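Home | Courses | Cell Setup | Handouts | Lab Hours | Contact

Posted 5 November 2023 by Mayu Nomura

Week 2 handout: setting up the table arm before you touch the real one

Hi all! I promised to write up what I rushed through at the end of the session, so grab a coffee, this is the longer version with the bits I skipped (sorry to the back row, I saw you still copying when I wiped the board).

We're working on the Kerholm cell, and only on the arm that sits on the table. The pedestal arms stay parked the whole time. I know it's tempting to wake them up, but every extra arm is one more thing that can be in the way while you're still learning where your own elbow goes, and last March I lost most of an afternoon to exactly that.

Start with the base. In the sim file, the arm's base has its own position and its own rotation, and both are given relative to the table, so if you turn the table, the arm turns with it. Lovely! But the pedestals belong to the floor and they stay where they were. After any change to the table, open the layout and check the distances again before you run a single move.

Then the gripper offset. Ullell, the arm software we use, thinks the arm ends at the wrist flange until you tell it otherwise. Go to the tool page, type in the length, save, and close the page (it really doesn't save if you only close it, and yes, I've done this in front of a class). Our fingers reach 200 mm past the flange. If you skip this step your first pick will head straight into the tabletop. 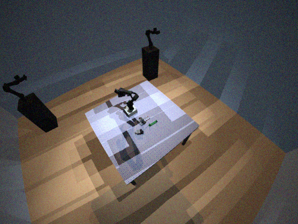

What should I do first if the arm stops halfway through a move?

Read the message on the controller and write it down before you clear it. After that, jog the arm up and away from the table at low speed, bring it home, and only then look for the cause.

The one you'll meet most is code 711, which on our controller means a joint has come too close to its limit. Nine times out of ten it's the elbow, and the cure is to add a waypoint higher up so the arm doesn't have to fold so tightly on its way over. Don't widen the limit! Zübeyde Altıntaş set those when she rebuilt the cell at Vakemdale and she had good reasons for every one of them.

For picking practice, keep the small parts near the middle of the table and within easy reach of the base. Hover first, look, come down slowly, close, lift. I like a hover height you'd feel silly about, and you can always lower it once the pick is boring.

A word on looking after it, as somebody asked. Wipe the finger pads before each session, check the bolts on the base plate, and run your hand along the cable (power off, please) to feel for kinks near the wrist. If you find one, tag the arm and tell me or Zübeyde. The Shimada manual in the lab cupboard has the bolt torques, in the chapter with the coffee stain.

For next time: load the cell file, set the offset, make 2 clean picks in the sim and bring me the log. Drop it in the shared folder with your last name in the file name, pretty please.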